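How Do You Choose a Gripper?

Your hand is a bit of a show-off. It can pick up a grape, open a jar and scratch your nose, and you never gave it a single lesson you can remember. A robot has no hand until somebody bolts one on, and then there is the awkward matter of which one.

A robot's "hand" is called a gripper. Some have suckers. Some have three claws, like the machines at the seaside that never let you keep the teddy. Plenty have just two fingers, which is enough for a surprising number of chores.

One way to try out fingers is to leave the robot arm at home and let a person hold the gripper. You do the job, the camera watches, and you soon find out what the fingers are good at. Clothes make a tough test, as a T-shirt has no proper shape and does not care about your feelings.

Two grippers and one yellow T-shirt: 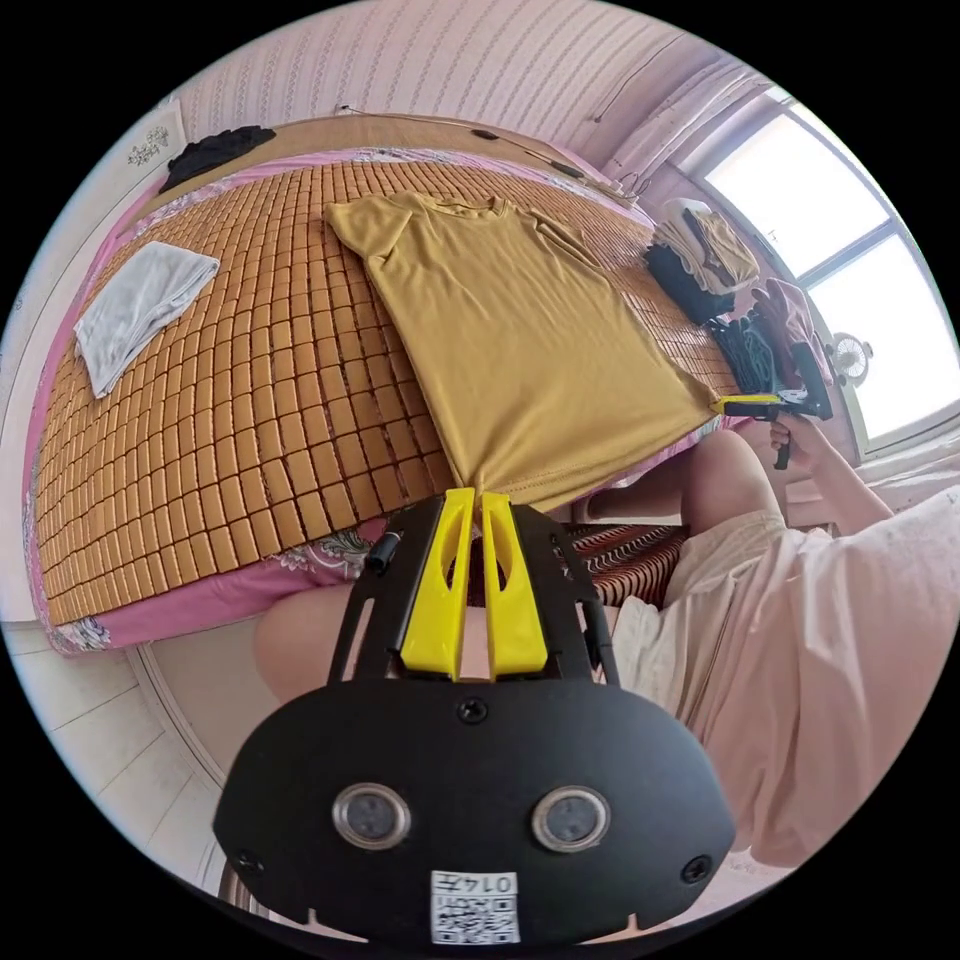
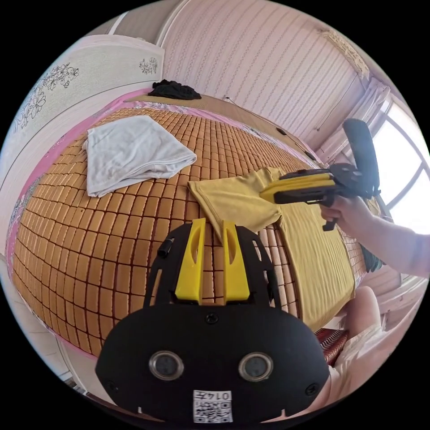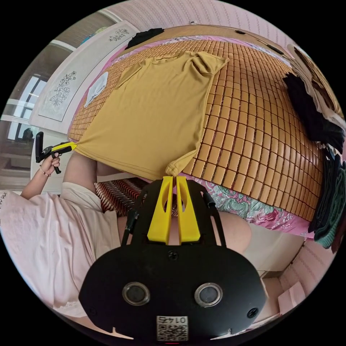

At the Prundville workshop, children tried two sets of fingers, the Plemix and the Hekiler, on the same pile of washing. Plemix fingers are stiff and pinch well at a hem. Hekiler fingers are softer, so they are kind to socks and hopeless with jeans. Everybody had seven goes with each, and the arguments went on through lunch.

To make a test fair, change one thing at a time. If you swap the fingers, keep the same shirt. If you swap the shirt, keep the same fingers. If you swap both and your sister helps, you have learned nothing except that your sister is bossy.

By the end of December the workshop's notebook had 425 tries in it, and a good many of them say "dropped it". Those count too. Write them down.

Try it at home: pick up a sock using two wooden spoons, then two rulers. Which is better? Now fold it.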